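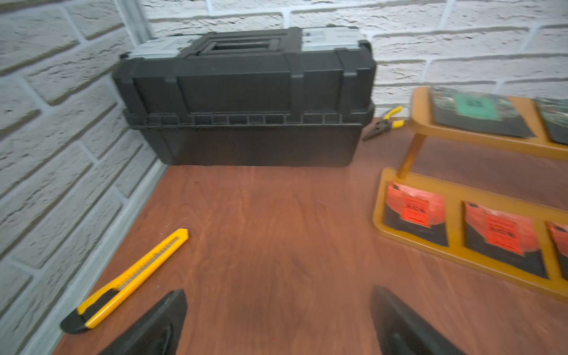

道具箱は黒くて四角いのがいい

道具箱の話をしたい。工具の話ではなく、箱のほうの話である。

世の中には工具が好きな人がたくさんいて、ドライバーの先端の精度だとか、ペンチの噛み合わせだとか、そういうことを書いた文章はいくらでも読める。私もそういう文章は好きで、寝る前によく読む。でも、その工具を入れる箱について熱く語っている文章にはなかなか出会えない。出会えないなら自分で書くしかないと思って、今日は朝からずっと書いている。仕事は午後からやる。

結論を先に書いてしまうと、家に置く道具箱は、黒いプラスチックの、四角くて、上に取っ手があって、ふたが留め金でパチンと留まる、あれが一番いい。ホームセンターの棚の下のほうに積んである、あの何の変哲もないやつ。あれが最高なのだ。

こう書くと、いや金属の箱のほうがかっこいいでしょう、と言われる。わかる。とてもよくわかる。私も最初は金属だった。両側に段が開いていく、昔ながらの赤い箱を、最初のひとり暮らしのときに張り切って買った。開けたときの景色は今でも忘れられない。ばーっと段が広がって、全部の工具がこちらを向いて並ぶ。あれは気持ちがよかった。ただ、重かった。工具を入れるともっと重かった。棚から下ろすたびに床のことが心配で、下ろした先に新聞紙を敷いて、その新聞紙を片づけるのが面倒で、だんだん箱を出さなくなった。ねじが一本ゆるんでいるだけなら、まあ明日でいいか、となる。明日になっても同じことを思う。そうやって椅子のぐらつきと一年半も暮らしてしまった。

道具箱の値打ちは、出す気になるかどうかでほとんど決まると思う。

その点、プラスチックの箱は本当に気楽だ。片手で持てる。机の上にそのまま置ける。木目の天板に置いてもひやひやしない。布を敷くべきかどうか考えなくていいというだけで、腰を上げるまでの時間がまるで違う。私はいま、道具箱を机の奥、壁ぎわに置きっぱなしにしている。白く塗ったれんがの壁の前に黒い箱があると、これがなかなかいい眺めで、仕事の合間に見てはにやにやしている。しまわないのかと聞かれることもあるけれど、しまうと使わなくなるのはもう赤い箱で経験済みである。見えているところにあるから、ドアの取っ手がかたついたその日のうちに直せる。

黒という色もいい。ほこりが目立つじゃないかという意見があって、それはそのとおり。白い粉などついた日にはすぐわかる。でも、拭けばいいのだ。濡らした布で拭いたときに、黒がすっと戻ってくるあの瞬間が好きだ。汚れがわからない色の箱は、いつまでも拭いてもらえない。それに、黒い箱のそばに置くと、黄色い工具がよく映える。カッターとペンチを黄色でそろえているのはそのためで、買い替えのときに切れ味で迷ったら、最後は黄色いほうを取る。机の上で見失わないし、何より気分が明るい。黒と黄色と白い壁。工事現場の配色だと言われたらそうなのだけれど、工事現場の配色はよく考えられているのである。

それから、ふたの話もしたい。ここからが長い。

道具箱のふたには、よく縦に筋が入っている。補強のための盛り上がりだ。あれを飾りだと思っている人がいたら、ぜひ指の腹でなでてみてほしい。平らなままの板というのは案外頼りなくて、少し押すとべこんとへこむ。そこに筋が何本か通るだけで、ぐっとしっかりする。下敷きは曲がるけれど、段ボールは曲がりにくい。あれと同じことを、ふたの表側で堂々とやっているわけだ。隠さないところがいい。家電などはそういう工夫をたいてい内側にしまいこんで、外はつるんとさせてしまう。道具箱は見せてくれる。強くするために付けたものが、そのまま顔になっている。私はこれを、安い道具箱だけが持っているおしゃれだと思っている。

ふたと本体の境目に細かい凸凹が並んでいるのも好きだ。小さな四角がずらっと横に続いていて、お菓子の縁みたいに見える。指がかかりやすいし、光が当たると細い影が並ぶ。下の正面がつるりと平らな箱なら、なおのことこの縁が引き立つ。誰が決めた形なのか知らないけれど、会えたらお礼を言いたい。

留め金は左右に一つずつ。色は銀がいい。全部黒でまとめた箱もあって、それはそれで精悍なのだが、暗い押し入れや停電の夜に手さぐりで開けるとき、留め金だけ明るい色だと本当に助かる。八月に家のブレーカーが落ちたときがまさにそうだった。携帯電話の弱い光の中で、銀色の留め金だけがふっと浮かんで見えて、ああ、この色にはこういう働きがあったのかと、汗だくのまま感心した。ブレーカーはすぐ上がった。道具箱を開ける必要はなかった。

取っ手については、真ん中にあること。それだけを強く言いたい。端のほうに寄っていたり、引き出し式で横から出てきたりする凝ったものもあるけれど、持ち上げたときに中身が片側にがらがらっと寄る、あの音がどうも苦手だ。真ん中をつかんで、まっすぐ上げて、まっすぐ下ろす。それがいい。

ところで、道具箱を買うときに、人はどうしても大きいものを選ぶ。これは声を大にして言っておきたいのだが、最初は小さめにしたほうがいい。大は小を兼ねない。大きい箱は、いつのまにか何でも入れる箱になる。使いかけの電池、どこの家具のものかわからない六角レンチ、前の家の鍵、ラップの芯。私はいちど赤い箱の底から1000円札を見つけたことがあって、うれしかったけれど、財布ではないのだから、見つかってはいけないのである。

小さい箱だと、入れるものを選ばなければならない。ここが楽しい。うちの箱に入っているのは、ドライバー、小さい金づち、モンキーレンチ、巻き尺、養生テープ、木工用の接着剤、それに紙やすりが少し。カッターとペンチはよく使うので、箱の外に出ていることのほうが多い。机の上に転がしたままお茶を飲んでいることもある。きちんとした人には叱られそうだけれど、途中のものが途中のまま置いてある机は、見ていて元気が出る。あとで続きをやる人の机だな、と思える。ただしカッターの刃だけは必ず引っこめる。スライダーを手前に戻す、あのカチカチという音までが作業だと決めている。

片づけの本を読むと、ものの住所を決めましょうと書いてある。そのとおりだと思う。でも、住所が決まっていても、外出していていい時間はあるはずだ。ペンチは昼間、箱の右のほうで寝ころんでいて、夜になったら帰る。それくらいのゆるさのほうが、うちでは長続きしている。ぴしっと型抜きしたスポンジに工具を一本ずつはめる収納も一度やってみた。美しかった。二週間もたなかった。新しいやすりを一本買っただけで、もう入る場所がないのだ。底が平らなただの箱は、新入りを断らない。がさっと入れて、ふたが閉まれば、それでよし。

がさっと入れると探せないでしょう、という反論がきっと来ると思う。これには自信を持って答えられる。小さい箱なら探せる。手を入れて、かき回して、ほら出てきた、で終わる。あのかき回す音も私は好きで、金属の箱だと耳にきんと来るのが、プラスチックだと丸い音になる。夜でも気を使わずにすむ。集合住宅に住んでいる人には、これはかなり大きな利点だと思う。

では弱点はないのかといえば、もちろんある。踏み台の代わりにはならない。上に座ってもいいと書いてある頑丈な製品もあるけれど、普通のものに体重をかけるのはやめたほうがいい。高いところには踏み台を使ってください。日の当たるベランダに出しっぱなしにするのもよくない。前に一つ、それで駄目にした。留め金のまわりが白っぽくなって、ある日、開けようとしたらぱきっといった。悲しかったが、悪いのは完全に私だった。金属なら錆びながらも踏んばってくれたかもしれない。室内で、机の上か棚の中で、のんびり過ごさせてやるのが向いている箱なのだと思う。

あと、くぼみ。ふたの正面に四角くくぼんだところのある箱を見ると、名札を貼りたくてたまらなくなる。何を貼ってもいいのだ。「道具」でもいいし、家の名前でもいい。私はまだ貼っていない。いい言葉が決まらないからで、これを考えている時間がまた楽しい。「なおす」にしようかと思ったこともあるが、西のほうの出の知人に、それだと「しまう」の意味になると言われて、それもいいなあと余計に迷っている。直す箱であり、しまう箱でもある。決まりかもしれない。でも、もう少し迷いたい。

道具箱を持っていない人に、何から始めたらいいかと聞かれることがある。工具のセットを箱ごと買うのは、悪くないけれど、少しもったいない気がする。箱は箱で選んでほしいのだ。店に行って、取っ手を握って、留め金を開けて、閉めて、もう一度開けてほしい。ゆるすぎず、かたすぎず、親指で押してパチンといい音がするものが必ずある。同じ棚に並んだ同じ品でも微妙に音が違うので、私は全部やる。店員さんの視線は感じるが、やる。そして空っぽのまま家に連れて帰って、まず家の引き出しに散らばっているものを集めて入れてみる。ドライバーの一本や二本、どこの家にもあるものだ。それが一つの箱に入った途端、急に「うちの工具」になる。あの変わり方を、ぜひ味わってほしい。

足りないものは、あとから一つずつ買えばいい。次は何を入れようかと考えながら歩くホームセンターほど楽しい場所を、私はほかに知らない。ねじ売り場だけで一時間いられる。

さて、書いているうちに昼になってしまった。朝から気になっていた棚板のねじを締めて、それから仕事に取りかかる。道具箱は手を伸ばせば届くところにある。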